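The small rack, part two

After my last post Gobnait Ó Néill wrote to ask why a person who lives in two rooms needs a rack. It is a fair question. I do not need it. But for years my network things were lying on the floor behind the sofa, and each time I hoovered, the internet in the flat went away.

So in April I began to look for an open frame, a short one, without doors. I found mine in Skamton, from a man who was closing his office. He wanted 3 times what I wished to pay, we drank a coffee, and we met in the middle. Carrying it up the stairs was the worst part of the whole project. My neighbour Svenja held the lower end and did not complain, so I baked for her.

I learned some things which I would like to write down for others. Measure the depth before you buy, and measure again with the plugs in. Buy more cage nuts than you think, they jump away and live under the cupboard. Put bubble wrap on the table if you love your table. Label both ends of each cable on the same evening, because on Tuesday you will remember nothing.

The switch is on top and the heavier boxes are under it, so I can reach the ports without kneeling.

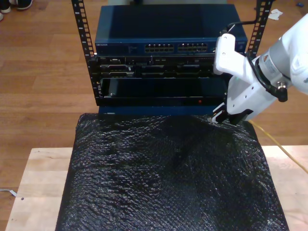 Next I must decide about the noise. Friederike says a thick curtain would help, but I am afraid for the air flow, so first I will try slower fans.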